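Pre-session check, arm cell 2, garment grasp trials (Leltik method)
March. Completed by Eusebio Bedoya before the afternoon run.

1. Emergency stop pressed and reset. Pass.

2. Speed limit set to 75 per cent. Pass. Last month's runs were at full speed and are kept apart in the results.

3. Gripper status light. Pass, green.

4. Fingers free of lint and thread. Pass after cleaning.

5. Cables at the wrist. Pass with comment. Tape flag still on the black cable. Check the slack again if the reach is changed.

6. Floor. Comment. Small specks near the tape strip, to be swept at the end of the day.

7. Basket and garment. Pass. Red garment left half over the rim, as the method asks. Do not tidy it between attempts.

8. Logging. Pass. The Wisamix log stands at 1,512 attempts. Failed grasps must be entered too, including the ones stopped by hand.

9. Retry rule. Open. The method allows 3 tries per garment before a reset. Grasp rates are worked out on first tries only, and the sheet does not yet say so.

Cleared to run, item 9 to be settled before the results are written up. 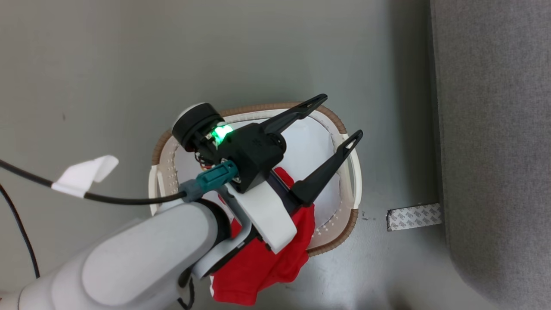 Betancur replied that item 9 should hold up the run as well, as the first 800 attempts were scored on any try and would have to be scored again before the two sets could be compared.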